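Chapter 8
Where Did I Put It? Memory for Everyday Places

I lose my keys a lot. I once lost them inside the refrigerator (next to the mustard, if you must know), and I was teaching a course on memory at the time! So I'm not writing this chapter from any great height. Remembering where things are feels like one skill, but we'll be pulling it apart into two: knowing what you own, and knowing where you last set it down.

Furniture helps more than you'd think. A drawer gives your memory a label to hang things on, and an open surface doesn't, or not much of one. 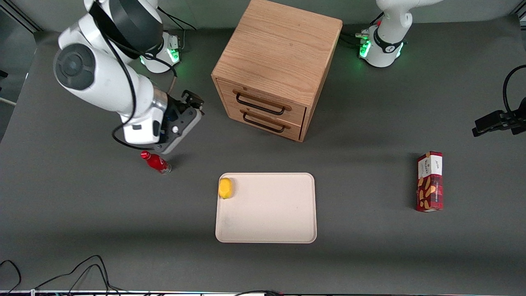
My students in Doslow always object at this point that their messy desks work fine, thank you, and that they only lose things after somebody tidies up. They have a case, and we'll come back to it in Section 2 when we get to location habits.

For now, try the pantry exercise. Without getting up, write down everything on one shelf in your kitchen, then go look. I do this every December and I always forget the cookies, even though I'm the one who bought them. Bright packaging should stick in the mind, but if you never paid attention when you put it away, there's very little to bring back later.

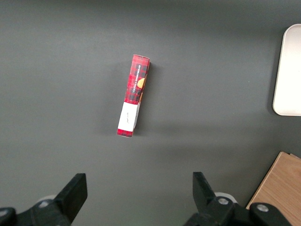
One reader of the last edition wrote in from Matetach to say that she got every item right and every position wrong, which made her wonder if she'd failed. She hadn't! Item memory and place memory can come apart like that, and the recall test on page 194 scores them separately. Keep your pantry list handy, because you'll need it there.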